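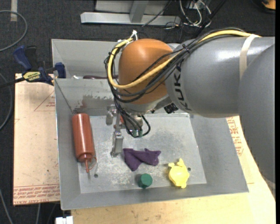

Four objects in a steel-coloured bin is a small problem until you try to specify it. A rigid bottle can be modelled as a cylinder. A cloth cannot be modelled as anything useful for longer than one grasp, and it is the cloth that decides whether a machine can tidy a kitchen or sort a lost property box.

I have been keeping score on this question for a while, mostly by arguing with Hartmut Görtz, who spent his working life on press lines and thinks the whole household side of the field is a distraction. His position is that a shop floor pays for one motion repeated all day, and a home never will. Mine is that the two are closer than they look. Kitting at a place like Stondetti, where mixed parts arrive tipped into tubs, is the same job as clearing toys off a rug. The parts touch each other, some lie flat against a wall, and the order of picking matters.

Some numbers. In July Khang Lưu sent me the log from a bin-clearing trial at Pombridge: 1152 attempted picks with a two-finger gripper, of which 900 came up holding one item and kept it as far as the drop point. That is 78 per cent. He counts a pick that brings up two items as a failure, as do I. He also ran a separate set of 458 attempts on fabric only and has asked me not to print the success rate until he has repeated it with a different fingertip. I will say that it was lower.

For a person at a bench, 78 per cent would be absurd. For a machine that can see it has missed and try again, it may be tolerable, depending on the cycle time and on what a miss does to the contents. A missed bottle usually rolls. A missed cloth ends up in a new shape, and the planner has to start from nothing.

Corners remain the worst case. A finger needs clearance on both sides of the object, and an item lying along a side wall offers one side. Sloping walls help a little with access and make the approach angle harder to choose. Ingrid Crenshaw's suggestion is to push the item to the middle first and accept the extra move. I think she is right for rigid things. With fabric I would pinch from above and take whatever fold presents itself.

So, chores. Emptying a known tub of known items: yes, with supervision. Emptying the same tub after a child has filled it: sometimes. Folding what comes out is a separate post, and Kiyoshi Uchida has promised me his notes on towels before I write it.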